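How I clear out the junk drawer

I do mine every January, usually at 10 in the morning with coffee and the radio going. Pull the whole drawer out and tip it onto a table (a towel underneath saves the finish!). Toss wrappers, dead pens and dried-up glue first, because that's the easy part and it gets you moving.

Next, test your batteries. I give every mystery key 6 weeks in a jar by the door, and if it hasn't opened anything by then, out it goes.

Small stuff goes back in open boxes, no lids – I never put lids back on anyway.

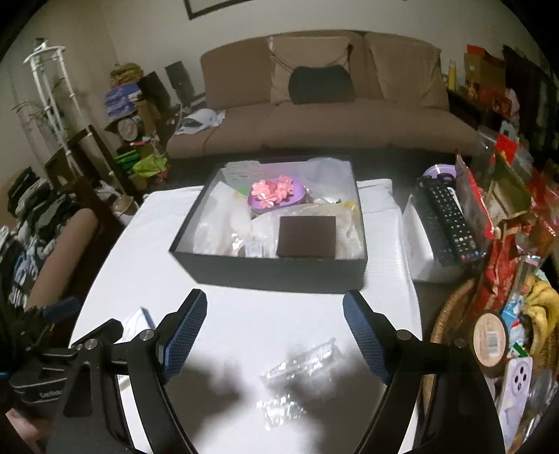
Wipe the drawer out before you reload it, crumbs get everywhere.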